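Desk day at Atumik: a talk about tables, shelves and where the paper goes

Saturday, September 28, 2019

Atumik is two rooms over a tile shop and the first thing you get is the stairs. Steep. The second thing is tables, a lot of them, most with a SOLD or HOLD tag taped on one leg. The owner would rather not have a name in print ("put the shop, the shop is the name") so the shop it is.

We had less than an hour. A delivery was due and the coffee was already made.

The business is secondhand work furniture. Desks, shelf units, filing things, the big tables that come out of schools and drawing offices. They get cleaned, tightened, sometimes refinished, and sold on to people who work at home or in small studios. It started in a garage in February, six years back, with a single table from a closed print shop in Rodusholm.

"I wanted it for myself," the owner says. "Then somebody saw it and offered me money and I was broke. So that was the business plan."

Last year 3,186 pieces came through the door, counting chairs. Chairs are most of it. Chairs are also, I'm told, the part that makes no money at all.

"People will test a chair for half an hour. Sit, stand, sit. Then they say they'll think about it. A table they put a hand on, and they know."

So what do they know, with the hand? I asked that a couple of ways and got a long answer, which I'll shorten. Edge first. If the edge bites your forearm you'll stop using it. Then wobble. Then color, and here there are opinions.

"Pale tops. I'm boring about it. You can find things on a pale top. You drop a black screw on a dark desk and it's gone till you move house. And a pale one shows dirt so you wipe it. A dark one just gets dirty in secret."

What about size?

"Bigger than you think, and then don't fill it. That's the hard bit. Everyone fills it."

The fix, in this house, is a shelf unit that sits right on the table at the back or in a corner. Books and paper go up, the top stays clear for whatever you're doing. Atumik sells two kinds. The plain one comes from Diltow, a joinery across the river, new and square and a bit dull. The other kind is whatever turns up. The owner likes whatever turns up.

"The old ones have angles in them. A slanty bit at the bottom, a board sticking out one end. Somebody made it for a reason and the reason is gone, but you find a new one in about a week. Mail, usually. Mail finds it's own place."

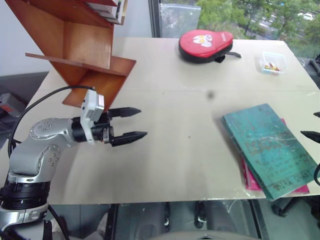
And then set it at an angle, which was news to me. Flush to the wall looks neat and you can't reach into it without getting up. Turned toward the table you can grab a book sitting down. The owner got up to show me this with a unit near the window, nearly lost the coffee, sat down again.

Heavy stuff on the top shelf or the bottom?

"Everybody says bottom. But look what's at the bottom, it's the bit you use. So the books go up top, lying down flat in a stack. Flat they don't fall over. You don't need bookends. I used to sell bookends, I should say. Terrible."

Orange-brown wood is back, apparently. For years it wouldn't move and Atumik was paying to get rid of it. Now people ask for it by color on the phone. The owner has no theory. Something about everyone's grandmother.

Prices: a small shelf unit is 30 dollars, a decent one with the finish still good is 50. Delivery is extra and stairs are extra again, "mine not included, mine are free."

I asked about the things that aren't desk things. Every table I've owned has had a ball on it, or a hat, or one glove. The owner laughed at this for a while.

"Look, you want one thing out that has nothing to do with work. One. A paddle in its case, a harmonica, I dont care. It's when there's nine of them that you've got a problem, then you haven't got a table, you've got a closet lying down."

And sports gear specifically?

"Far side of the table. Where you have to stand up to get it. If you're standing up anyway you might as well go play."

There was supposed to be a section here on refinishing. We ran short. What I have in my notes: soap before anything else, don't sand what you haven't washed, Gebru oil on the old brown pieces and nothing on the pale tops except a damp cloth. Wait overnight between coats. "Everyone waits two hours and then rings me up." Also a line that says only "drawers -- candle", meaning rub a candle on the runners, I think.

The delivery came. Four school tables, one with a heart scratched in it and a set of initials. Would that get sanded out?

"No. That one goes first. Watch."

Does the owner keep a tidy desk? I asked it on the way down, over the end of a table, going backward -- I'd been handed a corner of something that was heading out as the others came in.

"I keep a big one," came the answer from above. "Mind the wall."

Atumik is open afternoons, closed Mondays. Ring the lower bell, the upper one is the tile shop's and they're tired of it.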